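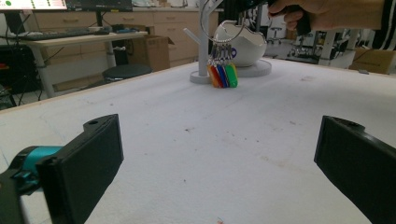 Vol. 2, p. 599

Faizal Chin is a retired professional wrestler and trainer, best known for his tag team work in the Mosora Wrestling promotion. He wrestled mostly as a villain and used a short-arm clothesline as his finishing move.

Career

Chin trained at the Omden gym, where he learned a mat-based style before moving on to tag matches. His first appearances for Mosora were in opening bouts, usually on the losing side. He was later paired with Paulauskas, a much larger wrestler who did most of the power moves while Chin handled the talking. The team was billed as Nalteck and came to the ring in plain gray jackets.

Nalteck won the Mosora tag team title twice. The first reign ended after 20 days, when Chin was pinned in a ladder match. The second lasted through the summer and closed with a loss by disqualification in July – under Mosora rules at the time, a title could change hands that way.

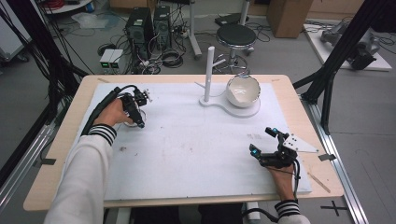

The partners split soon afterward. Paulauskas attacked Chin during a post-match interview, and the two met in a cage match that Chin won by escaping over the top. A planned rematch was dropped from the schedule after Chin injured his left knee in training.

Chin returned as a manager and later taught beginners' classes at Omden. He made one further ring appearance, in a battle royal, and was the fourth man eliminated.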